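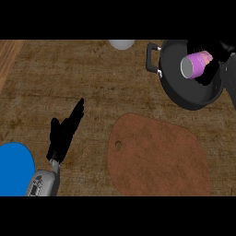 Teaching a pair of robot arms to work around a kitchen used to mean giving up the kitchen for most of a month, according to one early customer of Wuranmont, and with Tabletop Pairs the team there was running its first practice tasks before lunch on the day the license came through. The same customer did add that everyone would have liked more kinds of lids, and more lids are on the way.

JULTDALE, 7/24/24 – Wuranmont is very happy to share that Tabletop Pairs, our simulated practice kitchen for two-armed robots, is open to all customers starting today. It has been a long road from the first rough version we passed around last November, and we want to thank every lab, classroom and small workshop that wrote to us along the way, sometimes at great length and sometimes in the middle of the night.

Tabletop Pairs is a software kit. It gives you two arms with many-fingered hands, a table, and a cupboard's worth of ordinary things to put on it: frying pans, cups, cutting boards and plenty more. A cup can start out standing up, or it can start out tipped over inside a pan, where getting the fingers around it is a good deal harder. Each arm can be driven by its own program or by one program that looks after both, and you are free to let one hand wait with its fingers open while the other does the reaching.

The kit comes with 400 household objects and 12 table surfaces, from clean and pale to dark, stained and well used. We spent a lot of time on the worn ones – probably more than we had planned – as our early users kept telling us that their programs did fine on a tidy table and then got muddled by a blotchy one. Objects can be shuffled between runs, pushed toward the edges of the view or left half out of sight, and every run can be saved, replayed and shared with a colleague as a single file.

New in this release is a set of 2000 ready-made starting layouts, put together with our friends at Maltitz, whose hand models we have been using from the beginning. Rungrueang, our partner for training and support, will be offering an online beginners' course that takes 5 afternoons and asks for no background beyond a little patience and some basic programming.

Tabletop Pairs runs on an ordinary desktop computer with a decent graphics card. Schools can ask for a classroom license, and anybody who used the early version will be moved over free of charge, with their saved layouts kept just as they were.

Orders, trial copies and course sign-ups are handled through the Wuranmont sales desk in Jultdale. Members of the press who would like a guided look at the kit, or more pictures, are warmly invited to write to the same desk, and we will do our best to find a time that suits.

About Wuranmont
Wuranmont makes simulation software for people who build and teach robots. The company is based in Jultdale and works with Maltitz on hand models and with Rungrueang on courses and customer support.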